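Bench notebook, bilge water group

July 8, 2021

Picked up the Skivstead samples again. The question from the owners' lawyers is narrow: does the record from the ship's oil content meter agree with the oil record book for the June voyage, and if it doesn't, can a fault in the meter account for the gap. We are not asked who opened what valve. I want that kept clear in the draft, since the first version wandered into it.

Meter is a Manix, older housing, taken off the ship with its flushing line still attached. Serial plate matches the custody form. Seals intact on the cover, one seal missing on the sample cell side. The form has no entry for that seal either way. I have written to ask whether it was ever fitted.

Downloaded the memory before doing anything else. There are 732 entries. Copied to the Erker logger and to the case drive, and hash values written on the inside cover of this book. The clock in the meter is slow against ours. I left it alone and noted the offset on the bench sheet.

Zero check with clean water came back fine on the first pass and high on the second. Flushed and repeated, high again. Pulled the cell and found a brown film on the lower window. Swabbed it, put the swab in a Lefèvre vial, labeled and into the fridge. Wiped the window, refitted, and the zero held for the rest of the morning.

So there is a dirty window. A dirty window should push the reading up, and a high reading sends the water back to the bilge tank. It would not by itself let oily water go over the side. This matters for the report. The other side will say the fault ran in the ship's favor, and as far as I can tell it ran against her.

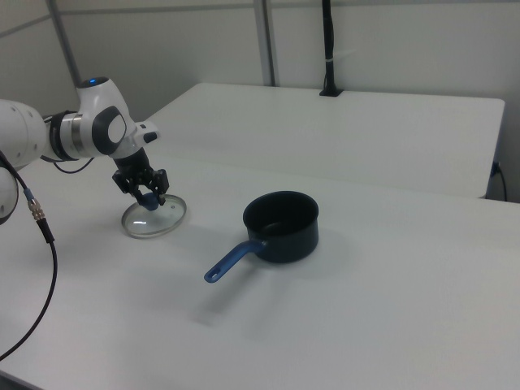 Chinyere Danladi thinks this is too strong as written. Film on the window reads high at low oil, she agrees, but with heavy oil the scattered light can saturate and the reading falls off again, so we can't say the fault only runs one way until we have tried it with a strong mix. She would also like the film put back, or something close to it, before we call the test finished.

Fair point. Struck the sentence from the draft and replaced it with "at low concentrations." Strong mix is on the list for the next session. No good idea yet how to put a film back on in a way anyone would accept. Possibly run dirty water through it for a few days and see what grows.

Went through the record book entries in the afternoon against the download. Most match within the clock offset. Two do not:

Entry 259: meter shows the three-way valve to overboard, book shows transfer to holding tank.
Entry 287: meter shows no flow at all, book shows a discharge with start and stop positions filled in.

The second one is odd in the harmless direction, a discharge written down that the meter never saw. Could be power off to the meter. Could be the wrong line in the book. Need the alarm printouts from the engine control room, which we asked for and have not got.
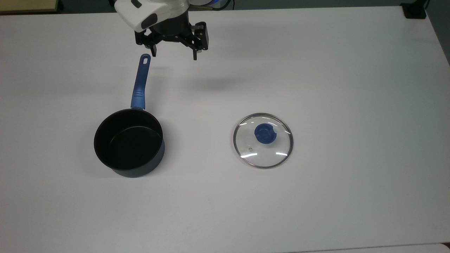 Gripper open above the white tabletop.

Made up test mix for the next run, fuel oil and the detergent the ship had on her stores list. Bottles hold up to 200 ml, filled short of the neck to leave room for shaking. It separates fast if left standing, so shake again right before drawing off. Last time we didn't and lost the run.

To do:
Strong mix through the cell, clean window first
Chase seal question and alarm printouts
Swab to the outside lab, with the custody form copied
Order spare O-rings for the cell, the old one is flattened
Draft section on clock offset, keep it short

Meter bagged and back in the locked cabinet. Key signed in.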